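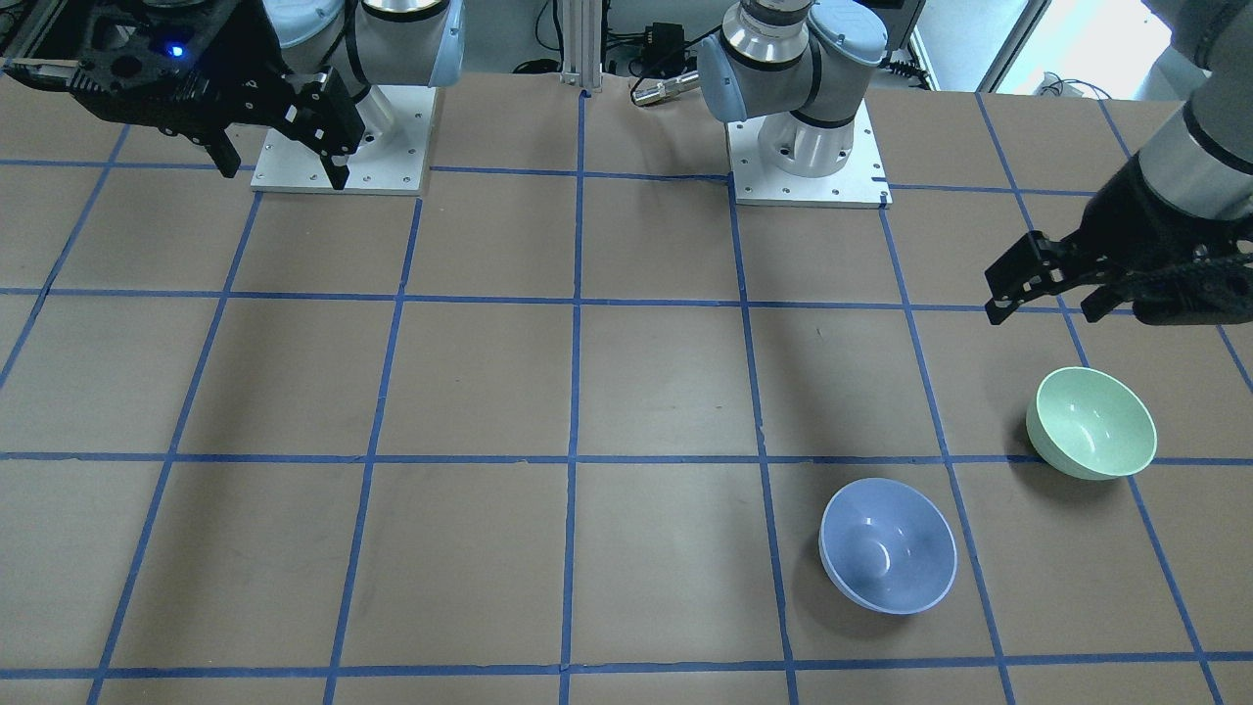 Two arms, two bowls and a lot of blue tape on the bench at Welter.

I have wanted somebody else to put my dishes away since I was old enough to reach the cupboard, so when the small robotics outfit Welter said I could come by and pester one of their engineers, I had my coat on before I finished reading the email. She asked me to leave her name out of it (she has a manager who reads everything) and then talked for most of an afternoon, which suited me fine.

I started with the only question I really care about. Can it do my kitchen yet?

"No," she said, and laughed. "Next question."

Okay, but how far off no is it? She pulled up a stool and thought about that one for a while. "If you give me bowls, on a table, spread out a bit, with decent light, we do pretty well. We're at 98 good stacks out of the last 192 tries with bowls we hadn't practiced on. That sounds terrible when I say it to my mother. In here we had cake."

I said that was about the rate my teenager manages, and she wrote it down!

The trouble with a bowl, she told me, is that it has no handle and everybody thinks it has one obvious place to hold. "You or I just pinch the rim. We don't think about it. But pinch it a half inch too low and it swings. Come in at a bad angle and you push it across the table, and then the arm is closing on a spot where there used to be a bowl." A leaning bowl is harder again – the rim is higher on one side, so the fingers have to tilt to match.

And the tape? I had assumed it was some deep mathematical thing. "It's so I can tell a coworker where to put the bowl," she said. "Move it one square over. That's all. The arms don't care about it. We went through a stage of chalk and everyone's sleeves were a mess." The brown paper gets changed when it looks too sad, and she admitted the definition of too sad has slipped since May.

She came to Welter from Ivard, where she spent six years on packing lines, and I wanted to know whether factories are further along than homes. Much further, she said, but with a catch.

"At Ivard we had a cell that put jars in boxes all night long and hardly ever missed. People would visit and say, great, so you've solved picking things up. We'd solved picking up that jar. The day purchasing switched to a lid that was slightly wider, we lost the whole shift." Shop floors can be rearranged to please the machine, and your kitchen can't, or at least you'd be annoyed if it was.

So which chores does she think will go first? Wiping flat things, she said right away. Loading a machine with parts that all look alike. Moving bins from here to there, which plenty of places do already. Clearing a table she puts somewhere in the middle, and she's fond of it as a problem because you can make it as easy or as nasty as you like. Start with a couple of bowls, then add a spoon, then leave some cereal in one of them.

"Cereal is a long way down my list," she said.

Folding a fitted sheet is at the very bottom. I told her I can't do that either and she said neither can she, and that it worries her slightly that she's supposed to teach it.

I did ask about two arms, since I'd have guessed that one good one was cheaper and less bother. It is both of those. "But try putting a lid on a pot one-handed. Or try reaching something at the far end of the table without leaning over everything else." The downside is they share a workspace, and a good part of her week goes into making sure one elbow doesn't end up where the other one is headed.

What about speed? Slow, she said cheerfully. A stack takes 43 seconds on a good run. I timed myself at home that evening and I won't print the number, but I felt pretty smug about it, and then I remembered I still had to do the pans.

Before I left I asked if she'd buy one. She said she'd take one for the shop tomorrow, and one for the house when it can be left alone with the cat.

Comments (3)

gradually_greasy: I ran a palletizer for over a decade and the bit about the lid is so true. Ours quit when they changed the shrink wrap.

Tupperware Widow: 98 out of 192 and they had CAKE? I want to work there.

northporch: Did she say anything about glasses? Stemware is where I'd really like some help.

We use cookies to remember your settings. OK / Learn more

Get new interviews by email – sign up for the newsletter

Posted January 21, 2019 | Contact | © 2019 All rights reserved | Back to top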